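Courses > Automation Practice > Unit 6 > Care of the Two-Arm Cell

Unit 6. Daily care of the two-arm cell
Handout for the Dravbridge group

Please read this before you come to the bench. We begin at the table and do the theory in the second hour.

1. Before power

Look along both arms from the base to the gripper. The cables should follow the arm and must not be pulled tight at any joint. Move each arm slowly by hand through its range and listen. If you feel a hard point, stop and write in the cell book which joint it is. Do not try to push through it.

Check the bolts of the two bases with the short key. At the Pirkberg site one base became loose in July, and the group lost nearly five days of recordings, as all positions had moved a little.

2. Gripper fingers

Wipe the fingers with a dry cloth. Close the gripper on a sheet of paper and pull: the paper should resist equally on both sides. When one side slides, the finger is worn or it is mounted not straight. Change always both fingers, also when only one is bad.

3. Cameras

Clean the wrist lenses after the fingers and not before — the dust falls down on them. Then open the Celline viewer and compare every view with the reference print on the wall. A wrist view must show the finger at the bottom edge. If the finger is missing, the bracket has turned.

4. Test task

We use the bowl task from the Bakilana set. The bowls are of different size and color and they go one inside the other, the biggest outside. It is a good test because a small error in height is seen immediately at the rim.

Views from the cell during the bowl task:

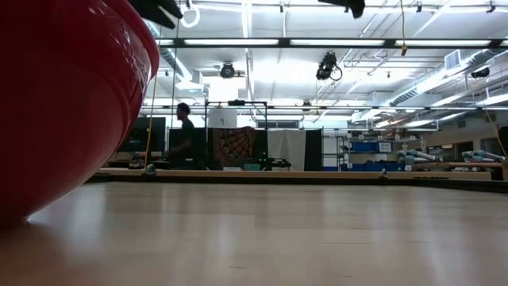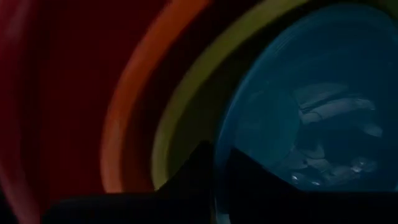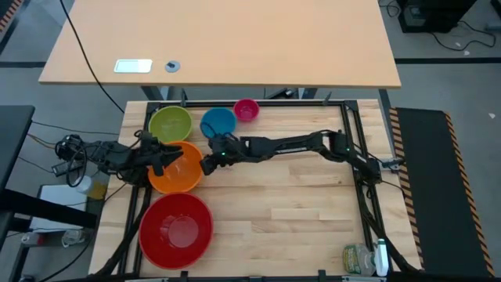
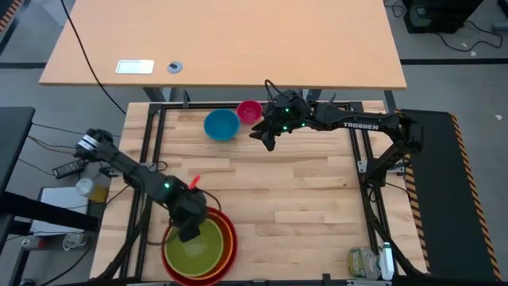
Run the task 2 times at low speed. Keep one hand near the stop button and stay outside the reach of both arms. If a gripper touches a rim too hard, stop, bring the arm back to rest and repeat section 2 — most often the fault is there and not in the program.

5. After the session

Bring both arms to the rest position before you cut the power, otherwise they fall. Write in the cell book the joint remarks, the finger change if there was one, and your initials. Homework: exercises 5 and 6 from the sheet.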